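Quintanilla has 176 levels, an energy meter, and a shop that opens by itself every time you lose. I've had it on my phone since July. I still play it most evenings, so take what follows from someone who is part of the problem.

The store page calls it free. It costs nothing to install, and I'll give Atodix, the publisher, that much. But the first thirty or so levels are a different game from the rest. They're quick and generous, and you can win them while waiting for a bus. Then the difficulty jumps and the meter starts to matter. You get five tries, then you wait or you pay. I don't believe that jump is there to test anybody's skill. I got past level 41 on my ninth try, playing no better than I had on my first. The pieces just fell differently.

Fans will tell you the paid boosts are optional. I've read that in the reviews so often that I've started to wonder who it's meant to convince. A boost pack gives you 2,000 gems. One continue on a late level costs a good chunk of that, and the price goes up if you fail again on the same level. Would anyone put up with a board game that did this? You buy the box, you sit down with the family, and on the third turn the box asks for another dollar.

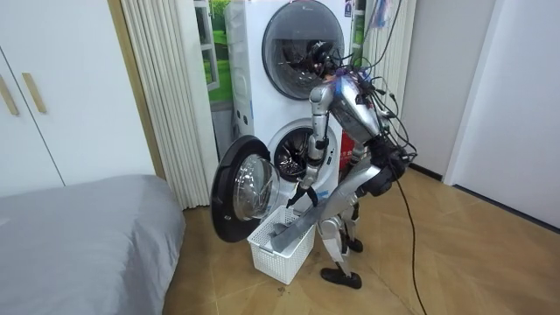 Noemi Messina

Cisside went the other way, and it's the one people bring up when they want to show that mobile games can still be honest. You pay once, up front. I bought it and liked it, and I finished it in a weekend. Then came the "season," which you can skip, except that the new maps are in it and the online matches moved over to the new maps. On Friday night I waited through three empty lobbies on the old ones before I gave up. So you pay once, and then you pay to have someone to play against.

I'm not against paying. Plituta charged me for a full game years ago and has never asked for a cent more. It's a small puzzle game with ugly menus, and it runs fine on a plane. It also sits so far down the charts that you have to type in the whole name to find it, while Quintanilla gets a banner.

The usual answer is that players choose with their wallets. Maybe. I'd like to see the choice offered first. Put the real cost on the store page, next to the stars: what a typical player spent to reach the last level, and how long it took the ones who spent nothing. Atodix surely has both numbers – they know to the minute when I'm likely to open the shop.

Until somebody prints them, I'd treat "free" the way I treat "from" in an airline ad. And I'd turn off the one-tap purchase setting before level 30.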